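Home About Products Printing Delivery Contact

Print this page | E-mail this page

About Arnstead

Arnstead supplies printed sports balls to schools, clubs and company events. The business started with plain training balls for local leagues and added custom printing when club orders began to ask for it. Stock and print work are handled at one site in Jatoi. The warehouse holds up to 3000 balls, stored deflated and sorted by size.

Soccer balls make up most of the range. They are sold in sizes 3, 4 and 5, in white, solid colors and metallic finishes. Silver is the most requested metallic finish. It has a pale, pearly gray tone with a soft sheen, and the panel seams catch the light as thin bright lines. Dark gray artwork is a common choice on silver. 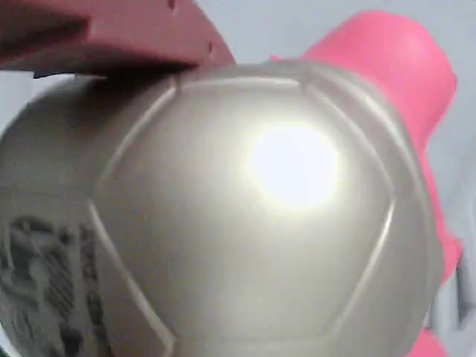 Printing

Artwork is placed on one or more panels and kept clear of the seams. Fine lines and small type are not recommended on curved areas. Files should be supplied as vector artwork in one or two colors. A proof is sent before production. The minimum printed order is 20 balls per design. Orders over 543 balls are split into two shipments.

Product lines

Tultano: match and training balls, plain or printed.
Flater: gift and display balls, metallic finishes, printed to order.

Care

Inflate to the pressure marked at the valve. Wipe metallic surfaces with a damp cloth. Solvents will lift the print. Balls in storage should be kept out of direct sun at reduced pressure.

Sample balls are available to schools and clubs on request. State the size, finish and delivery address.

Contact | Terms of Sale | Privacy | © Arnstead. All rights reserved. | Back to top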